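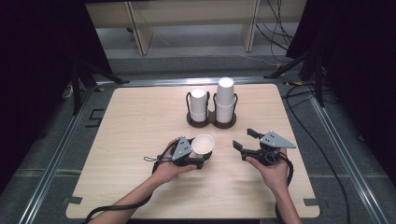

Slide 1. Ceasefire monitoring in the Bellside corridor: patrol access and reporting times. Notes updated 15/03/2023. Start with the definition. A patrol counts as completed only if the team reaches the assigned grid point and files from there. Reports filed from a checkpoint go in a separate column. The two columns are kept like the two stacks of upside-down paper cups in their holder, side by side and at different heights, and they are not added together. Pause for questions on the definition before moving on.

Slide 2. Coverage. 300 patrols tasked, 200 completed. Of the remainder, 16 were withdrawn by the sector office before departure. The others were stopped or turned back en route. Point to the Vikness road on the map. Say that the delay there is at the bridge, and that the local liaison officer has no authority to clear a convoy.

Slide 3. Notification. Current rule is six hours' written notice to both parties. Grażyna Sadowski's paper argues for shorter notice on repeat routes. Summarize, do not endorse. Chang-ho Baek will cover the legal basis in the next session, so skip the status-of-mission text.

Slide 4. Reporting form. Field 4 (reason for obstruction) is left blank too often. Proposed fix: fixed codes plus one free-text line. Grillesard sector has used the codes since the start of March. Kaewmanee sector has not switched yet.

Slide 5. Map annex. Leave on screen during discussion.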